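Tariq Lashari
6/2/26
My sister asked me last night whether she should hold off buying a new dishwasher because "the robots are nearly here." I said buy the dishwasher. A few posts on why, from someone who looks after the automation gear at a joinery shop and has sat through a lot of demos.

Tariq Lashari
Background for anyone new. The shop is Iltbridge. We make cabinet doors, drawer boxes and some flat-pack shelving. I'm on the maintenance side. I don't build robots, I keep the ones we have running, and I get dragged along when somebody wants to sell us another one.

Tariq Lashari
We have 2 arms on the floor. One loads the edge bander, the other stacks finished panels on a pallet. Both are very good at it. Both would be useless if you moved the infeed table a hand's width to the left and didn't tell them.

Tariq Lashari
Last March the stacker did 3,599 panels before anyone had to touch it. I wrote the number on the whiteboard and it's still up there. People hear that and assume the same arm could unload their dishwasher. Every one of those panels came down the same conveyor, flat, same way up, same spot. Your forks don't do that.

Tariq Lashari
What we'd like a machine to do is the stuff between jobs. Sort the hardware returns. Pick the offcuts worth keeping out of the bin. Sweep under the panel saw. Wipe glue off the clamps. It's all done by whoever is free, usually an apprentice, and it's dull work.

Tariq Lashari
So we tried the hardware returns. When a kit comes back from a customer the hinges, cams, dowels and shelf pins all arrive in one bag. Someone tips it onto a tray and sorts it. An integrator called Primis brought in an arm with a camera over the tray and left it with us for 13 days.

Tariq Lashari
Results, for those who like results. We gave it 532 loose pieces on the last day, all tipped out the way they'd come out of a bag. It did well on hinges. It did well on cams as long as they weren't touching. Dowels rolled. Shelf pins it mostly pushed around the tray until it gave up and asked for help, with a beep I can still hear.

Tariq Lashari
To be fair to Primis, they told us up front that touching parts would be trouble. If you spread everything out by hand first, it got nearly all of them. But if I'm spreading them out by hand I'm already most of the way through the job.

Tariq Lashari
Asif Minhas, who runs our assembly bench, did a tray while the arm did a tray. He was finished and had made a cup of tea before it had cleared the first corner. He also picked out two bent hinges by feel and chucked them. The arm put its bent ones in with the good ones. Nobody had told it about bent.

Tariq Lashari
A few people asking what it cost. I'm not posting that, it was a quote to us. It was more than an apprentice for a year and less than a new saw.

Tariq Lashari
Someone asked about the home machines. I haven't used the Stestov one. My neighbour has the Rizvi floor cleaner and likes it. She picks up the kids' shoes, the charging cords and the dog's bowl before she runs it. It does the floor properly after that. I'd call that a machine that can vacuum and a person who can tidy.

Tariq Lashari
That's where I'd put the line at the moment. If the chore is one motion on one kind of surface, you can buy something for it and it'll be decent. Vacuuming, mowing, washing dishes once they're in the rack. If the chore starts with working out what everything is and where it belongs, you're still doing it yourself.

Tariq Lashari
Laundry keeps coming up in the replies. Washing and drying were sorted out decades ago. Folding is the part everybody wants. I've seen a machine fold towels, slowly, from a neat pile. I've not seen one deal with a fitted sheet, and to be honest I can't deal with one either.

Tariq Lashari
On the "five years" question — I don't know. I was told five years when I started in this trade and I've got grey in my beard now. The cameras have come a long way in that time. Grippers have moved less than you'd hope. Most of what goes wrong on our floor goes wrong at the fingers.

Tariq Lashari
Asif reckons I'm too gloomy and that the hardware tray will be a solved job before he retires. Could be. He's got a while to go. I'd have the Primis arm back for another go if they get the touching parts sorted, and I've told them so.

Tariq Lashari
Reply to a couple of you who build these for a living: yes, I know the demo parts are chosen to be hard in a particular way and easy in others. No complaint there, you have to start somewhere. I'd only ask that the person selling it to my boss knows which is which.

Tariq Lashari
Last one and then I'm off to change a belt. Sorting is the chore I'd watch if you want to know how close the machines are, as it's hiding inside nearly all the others: the cutlery drawer, the recycling, the toy box, our returns tray. Colour is the easy half of it. Blue cubes in one bunch with a couple of red blocks, yellow and green ones in another, on a bare board with plenty of wood between the two, and a single finger coming down right in among the blue and red. A toddler would have a go at that without being asked. Swap the heart and the star for shelf pins and a bent hinge, tip the lot out of a bag, and I'd still send for Asif.

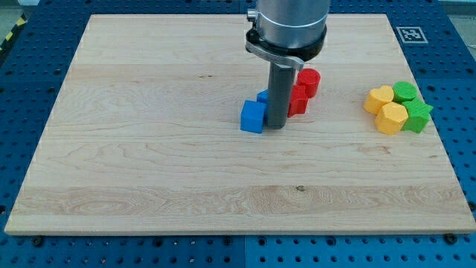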